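Gripping force rules for a small arm in a room where people walk in and out

Posted in Safety and good practice

I am setting up a work instruction for a two-arm table station. The arms pick up toys and garden tools and put them into containers. I would like to ask which rules other people apply for the grip, the speed and the table before each session. Two views from the wrist cameras:
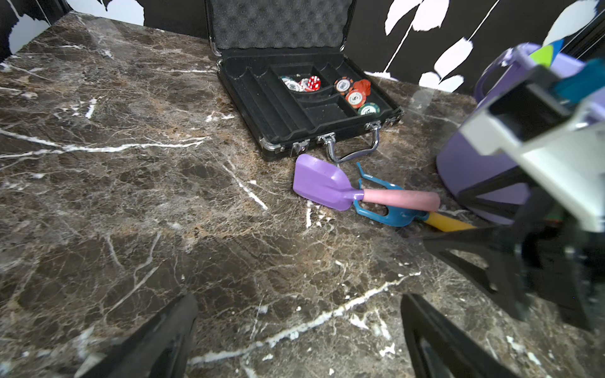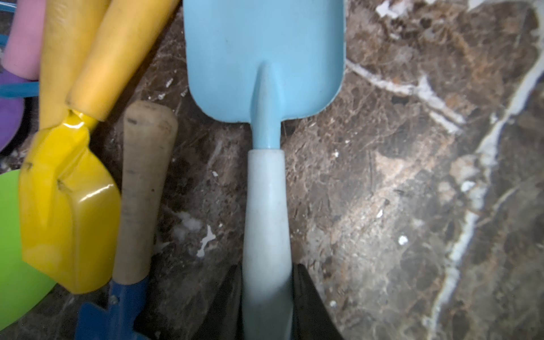
Page last changed: 13/12/2024

The arms are light and the objects are light, so my colleagues at Brevholm say that a written procedure is too much. I do not agree with them, but I have difficulty explaining why in a way which they accept. Until July we had only a short list on the door, and each operator understood it differently.

My present draft has these points:

No hand inside the reach of the arms while the motors have power.
Speed limited to 40 percent for every new operator during the first 4 sessions.
Tools with a metal blade are gripped by the handle only.
Closed boxes and cases stay closed, or they stay fully open with the lid supported. The lid must not be able to fall on the gripper.
The emergency stop is pressed once before each session, to see that it works, and then released.

My doubts are these. First, is it correct to treat plastic toys and metal tools with one rule, or do I need two classes? The blue shovel in the second view and the yellow trowel next to it are both "garden tools" in our list, but the trowel has a metal blade and I would not like it to be dropped from a height. Second, the tabletop is marble. Should the floor of the work area be part of the instruction, or is this only a question of protecting the furniture? Third, which document do I need to cite? I have read parts of ISO 10218 and ISO/TS 15066, and I am not certain how far they apply to a station which is not in a factory.

Thank you for any answer. Corrections of my draft are also welcome.

Miłosz Wysocka

Oment

I will try to go in your order.

Two classes, yes. I would not make them by name ("toy", "tool") but by what can happen if the object leaves the gripper. We write "soft or light" and "hard or with edge", and the operator decides before the session, not during. If two people disagree, the object goes into the stricter class. This takes very little time and it stops the discussions.

For the hard class we use two more limits: lift height not more than one hand above the table, and no passing from one arm to the other in the air. The object is put down and picked up again by the second arm. It looks slow – you will get complaints – but most of our drops happened at the handover.

The table surface belongs in the instruction. Polished stone gives little friction, so a plastic handle can turn away when the first finger touches it before the second one. The operator then follows it with the arm, usually too fast and toward the edge. Write that the gripper must be centered over the handle before it closes, and that the operator opens and goes up again if the object starts to turn. A thin mat helps also, but then you must fix the mat, and a mat that is not fixed is worse than no mat.

About the case with the poker chips I would add one thing. The chips and the die are small parts. If children can come into the room, small parts need their own line: put away after the session by a named person. Also the carrying handle lies on the table in front of the case, near the rake and the purple trowel. A finger can go under it when you reach for a tool, and then the arm pulls the whole case. I would keep a free strip in front of any handle or latch.

On your emergency stop: once before each session is good, but test it with the arm in motion, slowly and with nothing in the gripper. A stop pressed on a standing arm shows you less. Check also what the arm does afterwards. Some small arms go limp when power is cut, and they fall on what is under them.

zaltlow_208

just keep your hands out and dont put sharp stuff there. we never wrote anything down and its fine

Marciniak

I disagree with the answer before mine. A rule which is only in the head of one person leaves with this person.

For the documents: ISO 10218 is written for industrial robots, so outside of industry you should be careful with saying "we comply". ISO/TS 15066 is about collaborative operation and is useful for the way of thinking about contact between a person and the arm. In our instruction we wrote "prepared with reference to" and then the title and the edition we had read. Please ask the person responsible for safety in your organization before you print it, as I do not know your country.

To convince colleagues, I would leave the standards aside and make a one-page risk assessment. Take each hazard, who can be hurt, how badly, what you do against it. Pinching between the fingers and the handle of a tool will be near the top, and so will the space between the two arms. With 2 arms over one table, each operator looks at his own gripper and forgets the other one. I would add a minimum distance between the arms to your draft, and a spoken word before one arm crosses the middle of the table.

Your speed limit I would keep, but tie it to a short practical test and not only to the number of sessions. Some people are ready early and some are not ready after the fourth.

Miłosz Wysocka

Thank you both, Oment and Marciniak. I have added the two classes, the free strip in front of handles and the rule for the middle of the table. The moving test of the emergency stop goes in after I have checked with the manual how our arms behave without power.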